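# How Does a Robot Hand Know Where It Is?

Close your eyes and touch the tip of your nose. You can probably do it on the first try. Your brain keeps track of where your hand is, even when you are not looking.

A robot has no brain to do this. It needs software, the set of instructions that runs on its computer. This page is about one job that software does: working out where a hand is in a room.

## Looking for dots that stay put

Some robot hands have a camera on them. When the hand moves, the camera moves too. The software gets a long line of pictures, one after another, and compares each picture with the one before it.

First it looks for spots that are easy to find again. The corner of a window is a good spot. So is the edge of a shelf or the zigzag on a cushion. A plain white wall is hard, because every part of it looks the same.

Say the corner of a shelf is on the left side of one picture and a little farther right in the next. The shelf did not move. The camera must have moved or turned. The software does this with many spots at once and works out which way the camera went, and how far.

Programmers call this **tracking**.

## Making a map

Tracking has a problem. Each small step can be a tiny bit wrong, and the tiny mistakes add up. After a while the software may think the hand is by the door when it is still by the desk.

To fix this, the software makes a map as it goes. The map is a list of the spots it has found and where each one is. When the camera comes back to a place it saw earlier, the software checks its map and corrects itself.

You do the same thing on a walk. If you pass the same red mailbox twice, you know you have come back to where you were.

## Square codes

Sometimes the software needs extra help. Then people use a marker, a card printed with black and white squares. Each pattern has its own number. A computer can read the number and can also tell how far away the card is and which way it is tilted.

How can it tell the distance? The software is told the real size of the card before it starts. If the card looks small in the picture, it is far away. If it looks big, it is close. If one side looks shorter than the other, the card is tilted.

Markers are useful when there are two hands. A camera on one hand can look for the card on the other.

## Two hands in one room

Kamala Poojary writes tracking software. Her program is called Ritchie, and it works with grippers that people hold and move themselves. A gripper is a tool that grabs things, like the end of a robot's arm. The person does a job with it, and the software records how the gripper moved. Later, a robot can use the recording to learn the job.
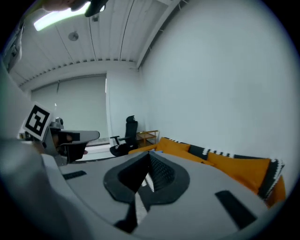

*One gripper seen from another. The tilted white card carries a square code.*

Ritchie has 4 steps:

1. Find spots that are easy to see again.
2. Work out how the camera moved.
3. Add the spots to the map.
4. Look for a marker and read it.

Then it starts over with the next picture.

## What can go wrong

- **Moving too fast.** The picture gets blurry and the spots are hard to find.
- **Too dark.** The camera cannot see enough.
- **Things that move.** If a person walks past, the software has to ignore the spots on that person.
- **A hidden marker.** If something covers too much of the card, the code cannot be read.

## Try it yourself

You need a friend, a sheet of paper, and a dark marker pen.

Draw a thick square on the paper, 8 inches on each side. Ask your friend to hold it up and stand 9 steps away. Close one eye and hold up your thumb at arm's length. Is the square bigger or smaller than your thumbnail? Now ask your friend to come closer, one step at a time, and watch the square grow.

Next, ask your friend to turn the paper slowly to one side. Draw the shape you see. It will look narrower than the square you drew.

## Words to know

**Gripper:** a tool for grabbing and holding things.

**Marker:** a printed card with a pattern a computer can read.

**Software:** instructions that a computer follows.

**Tracking:** working out how something moves from one picture to the next.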